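Scanned manuals and page numbers

May 12, 2022

I have been sorting the old engineering handbooks I keep as PDF scans. Most are out-of-copyright reprints, and the files came from several sites over the years, so the same title often turns up twice under different names. The folder held 2130 files in February and now holds 1092.

File size is a poor test for duplicates. Two scans of one printing can differ by a factor of ten, depending on whether the pages were stored as greyscale or as plain black and white. I compare the title page first, then the last numbered page, then the plates. Missing plates are the usual fault - fold-outs were often scanned folded. 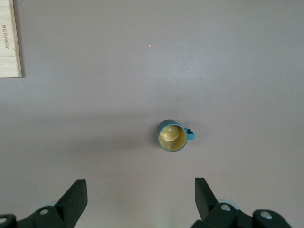 The second problem is page numbering. A PDF reader counts from the cover, while the index at the back uses the printed numbers. In the Lumstead edition of the surveying tables the gap is 14 pages up to the first plate and changes after it. Page labels fix this and take a few minutes per book to set.

Text recognition I now run only on books of more than 500 pages. It copes with prose and fails on tables, where fractions come out as stray letters. For the Jesham pump manual I typed the contents page by hand and left the rest as images.

Still to do: the 2 volumes on boiler fittings, which have no index at all.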